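Notebook, bench 2. May, third entry
Evaluation of the Nelter gripper kit (trial unit from Sekham)

9:40. Picked up where I left off. Kit has been on the arm since the last entry and the mount has not been touched. Wrist camera bracket checked with the short hex key, no movement. Firmware is whatever it shipped with. Sekham's email says there is a newer one but the link asks for a license number that isn't on our packing slip. Wrote back to them.

What we are trying to decide: keep the Nelter kit after the trial period, or go back to the Vuser one we had on loan in the winter. The use is upholstery and soft furnishings handling for the Lawal job. That means cushions, padded panels, folded covers. No hard parts to speak of.

Price as quoted is 3000 for the kit with camera mount, fingers and one year of support. Spare finger set is 100. The Vuser quote was lower but did not include the camera mount, and we ended up printing our own, which cracked.

Setup notes, for whoever does this next:
The cable exit is on the wrong side for our arm. Route it over the top and leave slack for the last joint or it pulls at full rotation.
Adapter plate screws are supplied in two lengths. Use the short ones. The long ones bottom out and the plate feels tight when it isn't.
Zero the gripper before you enable the arm. If you do it the other way round you get a fault and have to power cycle both.
The manual's wiring page is for the older connector. Pin order is on the sticker inside the lid of the case.

10:30. Camera settings. Auto exposure is poor with pale material. It keeps hunting when the black parts of the gripper move across a light cover. Fixed the exposure by hand and turned auto off. White balance left alone. Focus is fixed on this lens and there is nothing to adjust. Near parts of the tool are always going to be soft, which I can live with as long as the work surface is readable at grasp height. It isn't yet. I want to try the other lens from the drawer before complaining to Sekham.

The bigger issue is how much of the view the tool takes up. The Nelter mount sits close in. On the Vuser kit our printed bracket stood further out, so we saw more of the work and less of the tool, but it also hit the table edge twice. Sekham sells an offset bracket. No price given on the sheet. Asked for one in the same email.

11:15. Grasp runs on padded panel, cream vinyl cover. Planned 18, did 15, stopped when the arm controller threw a joint temperature warning. Let it sit with the covers off. Not the gripper's fault as far as I can tell, the warning was on the shoulder.

Runs done at low force. Results are in the shared sheet under the Nelter tab, I'm not copying them here. General remarks only. Approach from directly above is fine. Approach at a slant tends to drag the cover before it closes. Closing speed matters more than force on this material. At the default speed it pinches the top layer and leaves the filling behind. Slowed it down and it was better.

No marks on the vinyl that I could find by hand or under the lamp. Want a second opinion on that before the panel goes back to Lawal.

1:20. Danjuma asked about changing fingers between jobs. The brochure says tool-free. It is not tool-free on ours, you need the hex key. It is quick enough once you have the key in hand. Tape one to the case.

2:45. Sekham replied. Firmware link fixed, offset bracket is a special order, lead time up to 15 working days. That goes past the end of the trial, so we'd be deciding without it unless they extend. Asked for an extension.

Still to do:
Other lens
Firmware update, save the current config first
Finish the last runs with the shoulder cooled down
Striped fabric set, same speeds as the vinyl
Get the Vuser quote redone with a camera mount in it

Saved from the wrist camera, striped fabric and tufted panel both in view:
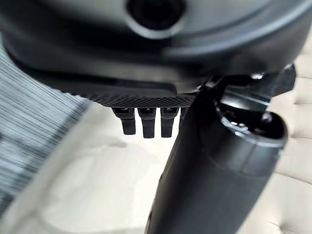
Tobias Gallagher: I'd hold off on the extra fingers until they answer on the extension. Also please put the closing speed you settled on in the sheet, the column is blank from the second run on. If the offset bracket can't come in time I would rather renew for one month at the trial rate than buy the kit on the mount we have now.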